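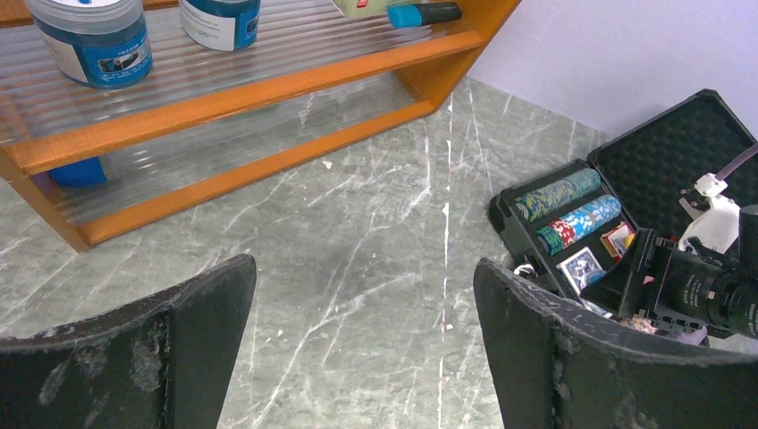
Wrist camera view over the test table, with the orange shelf unit, the open poker chip case and the second arm's camera. Photo: Weltari

FOR IMMEDIATE RELEASE
14 Nov 2022

Weltari publishes its gripper finger comparison, and we have opinions

BINDLEY – We're a small shop and we don't put out many press releases, so forgive me if this one reads more like a letter. I run the bench at Weltari, I did most of the testing, and I got asked to write it up because I was the one who wouldn't stop talking about it at lunch.

Today we're releasing the full results of our gripper finger comparison. We ran 4 sets of fingers on the same arm, with the same wrist camera and the same controller settings, for a total of 3,527 grasp attempts. The log, the settings and the wrist video are all going up on our site, free to download, and you don't have to give us your email to get them.

Why fingers? We get asked about arms all the time, and about cameras nearly as often. People will spend a month picking an arm and then bolt on whatever fingers came in the box (I've done it too!). But the fingers are the part that touches things, and they're the part that gets beaten up. Look at the pair in our photo. They're scuffed on the faces, there are pale scratches and chipped patches, and one of them is worn whitish along the top rim. I think every spec sheet should have to show a picture of a used pair next to the new one.

The task table is the bit I'm proudest of. I wanted household stuff in awkward places. So we have an orange wooden shelf unit with clear corrugated plastic shelves, and those ridges do annoying things with light. It holds jars with printed labels and a marker pen lying on its side. Then there's the poker chip case, which became everybody's favorite and also everybody's enemy. Chips on edge in a tray are a great test, because you have to get hold of one without dragging its neighbors along. The black egg-crate foam in the lid gives the cameras something busy to look at, and there's a deck of playing cards in there too, for when the chips start feeling too easy.

The tabletop is a gray-green stone look with white veins running through it. We kept it on purpose. Plain tables flatter a vision system, and most people's kitchens aren't plain.

On to the results, in short form. The stiff stock fingers were the quickest on the jars and the worst on the chips by a long way. The soft pair from Agyeman did better with the chips than I'd have bet, but they went a little vague on the marker pen and let it roll in the grasp. The long narrow pair could get between the shelves nicely and then flexed when asked to lift anything with weight in it. Our own Rula fingers, the curved ones we've been working on since February, came out first on the chips and second on the jars. I'd love to tell you they won everything. They were third on the cards, and I have some thoughts about the tip shape that I'll spare you.

We also compared camera positions, which started as a side project and ate 3 weeks. A wrist camera sees the object right up until the fingers close, and then it mostly sees fingers. Adding a view from a second arm helped a lot on the chip case, where the raised lid blocks one whole side. On the open shelf it barely mattered. If you've only got money for one camera, I'd still put it on the wrist – just plan where your fingers are going to sit in the view before you print the mount. We reprinted ours more times than I'm going to admit in a press release.

For the card and chip tasks we logged 961 attempts with both cameras running, and that's the part of the download I'd point people to first. The two views are time-matched, so you can play them next to each other and see where a grasp starts to go wrong. There are plenty of failures in there. We left them in, including a long stretch where I had the grip force set much too high and didn't notice until after lunch.

Rula fingers will be sold as a bolt-on pair, with the print files for the camera mount included. Pricing will be posted on our site along with the ordering page. Labs and schools that want to run the same table can write to us for the parts list and the layout sheet, and if you get different numbers than we did, please send them over. I really do want to see them.

About Weltari
Weltari designs and tests gripper fingers, camera mounts and small tooling for robot arms. We're based in Bindley.

Press contact
Use the press form on the Weltari website. Higher-resolution photos and sample video are available on request.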